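Search this manual

Section 6: Recording your first demonstrations

By now your arm is bolted down and talking to Tamari, so the fun part can begin! In this section you'll collect the examples your system learns from. We start with the tea set, a lovely first task: the parts are small, the movements are easy to follow, and there is plenty of room to do things in your own style.

6.1 Laying out the table

1. Clear the table and put out the teapot and the two cups, each cup on its saucer.
2. Set the cups side by side, with both handles towards the back.
3. Turn the teapot so that its spout points to the cups.
4. Bring the arm over the pot and close the gripper gently. 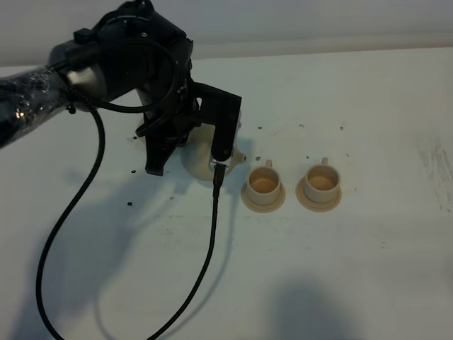 Figure 6-1. Gripper closed on the teapot, spout towards the cups.

Note: Small marks on the table top are fine. Leave them alone between takes, so the background stays the same throughout a set.

CAUTION: Keep every cable out of the path of the fingers. Move the arm through its full reach by hand, slowly, before you switch on the motors.

6.2 Recording a take

1. Press Record in Tamari and wait for the tone.
2. Guide the arm at a calm, steady pace. Radka Mladenović, who wrote the tea set task, likes to hum while she does it - try it, it really does smooth out your hands!
3. Lower the gripper onto the pot from above and let it settle before you go on.
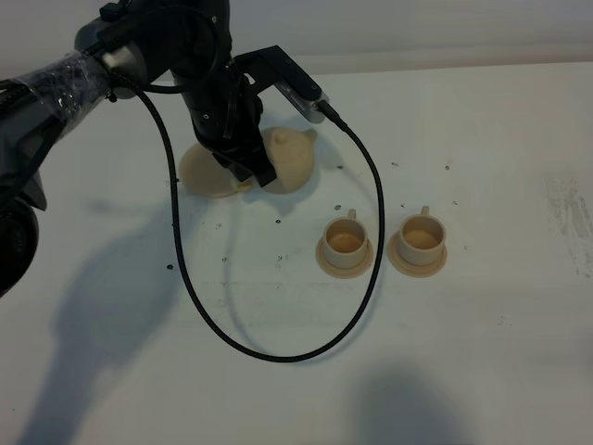 4. Carry out the movement you chose, then pause for one full breath. The pause gives the software a clean point at which to split the take.
5. Press Stop. Type a short label in plain words, such as "pot to saucer".

Keep your slips, too. If the pot tilts or you miss the handle, carry on, put it right and label the take "recovered". Our own Noveck set holds 3,886 takes, and 732 of them are recoveries. They are some of the most useful ones we have!

6.3 Adding variety

Once you have 60 good takes from one layout, start changing things. Shift the cups a little, turn the pot slightly, or give the pot a saucer of its own.

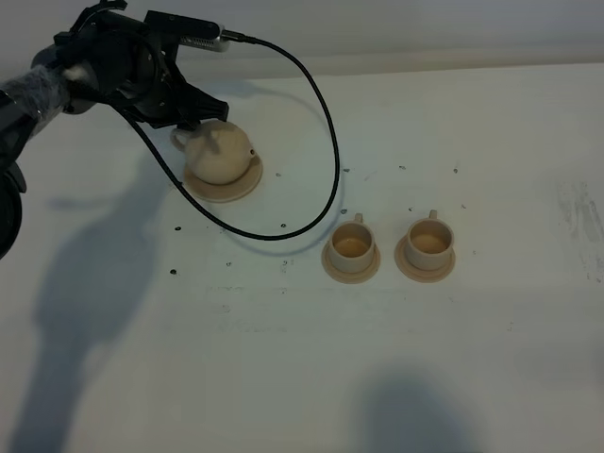 Change one thing at a time and write it in the Notes box, so you can sort the takes later. Aim for 100 takes before your first training run.

CAUTION: Do not reach under the arm to move a cup while the motors are on. Press Pause, wait for the amber light, then reach in.

Go to Section 7 to check and trim your takes.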